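Flistel 674 bench arm
Order code 1569-FL

The Flistel 674 is a single-arm unit for mixed table clearing in staff canteens, break rooms and small production kitchens. It mounts directly to a flat worktop and runs from a normal wall socket. No guarding is needed at the default speed, subject to your own risk assessment.

What it does
Sorts crockery, wrapped goods and loose food from one surface. Items may be left in any order. Up to 100 item types can be stored, and new ones are added by hand guiding: hold the grip loop, move the arm through the pick once, and save.

What changes for staff
At sites using the Trollel tray line, clearing was a standing job for a full shift. With the 674 fitted, one person looks after two tables, deals with refused items and changes the finger pads. Expect the first fortnight to be slower than hand clearing. Dong-geon Byun, who runs site training, recommends that the people who did the clearing also teach the picks, as they know which plates stick and which packets split. 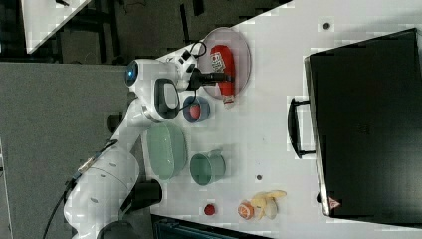
Finger pads are a wearing part and should be checked at the start of each shift. Replace as a pair (part 119). Wipe down with a damp cloth only; do not hose.

Not suitable for knives, glass stemware or liquids above 60 °C.

Options
Plumov worktop plate
Atanasov cable clips, pack of ten
Second hand unit, supplied with pads

Lead times lengthen from November.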